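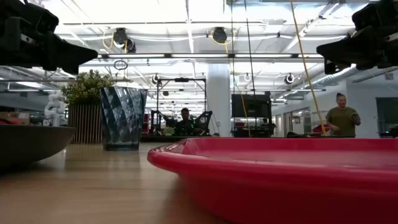
Supper at the long table

By Angelica Mangubat

08/03/2019

Six o'clock and the stairs at Zullska are already full. Coats on the banister, someone's bike in the way, a smell of onions coming down from the first floor. No sign on the door. You ring, you wait, you ring again. Then Wiebke Ostermann shouts out of a window that it's open, it's always open, push harder.

I pushed harder.

Supper clubs were meant to be finished. Five years back every paper had a piece on them, strangers round a table in somebody's flat, forty quid and bring your own wine. Then the rents went up and the hosts got tired or got restaurants. What's left in Luton is different. Cheaper, for a start. Less foam. Zullska feeds people in a rented room over a carpet shop, two nights a week, and the price is whatever Wiebke has written on the back of the door that morning. The night I went it was nine pounds.

She was a school cook for most of her working life. Big pans, tight clock, no thanks. "You learn to cook for the one at the back of the queue," she told me, chopping, not looking up. "The one at the front gets it hot whatever you do. It's the last one you have to worry about." She still cooks like that. Stews, bakes, things that sit. Nothing on the menu minds waiting for a late bus.

Her partner in this is Reinhold Rathjen, no relation, not a couple, people always ask. He does the bread and the money. The bread is better than the money. They started in October with 800 pounds between them and a cooker off a man in Dunstable, and by Christmas they had £4 in the tin and a waiting list. Reinhold showed me the accounts book, a proper red-ruled one. First three months' takings, 3948 pounds. Costs, he turned the page quite quickly.

"We don't lose much," he said.

So why do it. I asked everybody this and got a lot of shrugs. Finn Ackermann drives deliveries and eats there on both nights. He moved up from Kent for work and didn't know a soul. Had been having his tea in the van. "First time I came I sat on the end and didnt say a word," he said. "Second time somebody asked me to pass the salt. That was it really." He now lays out the cutlery before the others get in, and is quite bossy about it, forks especially.

The rule is you sit where there's a gap. No saving places. Couples get split up and complain and then don't. I was put next to a retired bus inspector who wanted to talk about beetroot, and across from two sisters who'd fallen out in the car on the way over and were communicating through me. Could you tell her the butter's by her elbow. Could you tell her I've got eyes.

First course, leek and potato soup. Reinhold's rye with it, dense, sour, a bit burnt underneath which he says is deliberate. Then a chicken and barley thing that went round twice. I'd have gone a third time. There was a pause before pudding, a long one, an oven had gone off and nobody had noticed. Wiebke said a word I can't print. The sisters laughed at the same moment and after that they talked to each other, so I lost my job.

Not everyone loves it. Þröstur Toft runs Feren, twenty minutes' walk away, white walls, small plates, and he has thoughts. I rang him expecting a row. He was polite about it, tired mostly. He pays rates on a shopfront. He pays two chefs. "I like Wiebke, I have eaten there, it was good," he said. "But when people tell me dinner should be nine pounds, I'd like them to come and see my gas bill." His last one was 2944 pounds. He read it out to me twice, slowly, in case I'd got it down wrong.

Fair point, and Wiebke thinks so too. She says she couldn't do five nights. Couldn't do it with staff, couldn't do it if the carpet man put the rent up, and he's mentioned it. The room upstairs works because two people in their sixties don't pay themselves. Take that away and you've got a cafe, and a cafe in that street lasted seven months, she's seen three come and go.

There's talk of a move. A hall, bigger kitchen, parking. Reinhold is keen. She isn't. You'd need a microphone, she says, and once you need a microphone it's a function.

Some of the veg comes from the Zerouali stall on the market, end of day, whatever's left in the crates. That decides the menu more than anyone admits. One week in January it was all celeriac. Celeriac soup, celeriac mash, a celeriac cake that Finn describes as "a mistake everybody was nice about". People came back the next night anyway and it was celeriac again.

Pudding turned up at gone half eight. Apple crumble, custard in jugs, skin on. Arguments over the skin. The bus inspector won.

Afterwards you wash up if you feel like it, and most do. I dried. Wiebke sat down for the first time all evening, on an upturned crate by the back window, shoes off, eating the corner of the crumble from the dish with a serving spoon. I asked if she ever sits at the table with them. Sometimes, she said. When there's a gap.

Zullska is open two nights a week, doors at six. Bookings by phone only, and they do not always pick up. Cash. Say when you ring if you don't eat meat, there's usually somthing. The stairs are steep and there is no lift.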